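Reading the thread: why small plastic fittings leak

Most leaks in domestic plastic plumbing begin at a threaded joint. The pipe wall is rarely at fault. When Pelta reviewed 100 failed fittings returned to its Dunbar workshop, the largest group had been overtightened, and the second largest had been joined to the wrong thread form.

Two families of thread are in common use. Parallel threads keep a constant diameter and seal against a washer or O-ring at the end face. Tapered threads narrow along their length and seal on the flanks, with tape or paste filling the gap. A parallel male will start in a tapered female and feel sound for a turn or two – then it binds with very little engagement.

Profile matters as much as diameter. Metal threads tend to be sharp and fine. Moulded plastic threads are usually coarser, with rounded crests that release cleanly from the tool and spread load over a softer material.

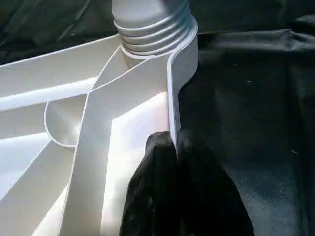
Torque and creep

Plastic under constant load continues to move. A joint pulled up hard on installation will relax over the following weeks, and the installer who returns to nip it up again adds stress at the root of the first thread. Cracks normally start there.

Iritz, which moulds irrigation parts, specifies hand tight plus a quarter turn for its 20 mm range. Its test rig cycles each sample 1000 times between mains pressure and zero, and a batch is rejected if any joint weeps in the first 10 cycles.

Sealants need the same care. Some pastes contain solvents that attack ABS, and the damage may take a full summer to show. Plulunix now prints the compatible resins on the cap of each tube.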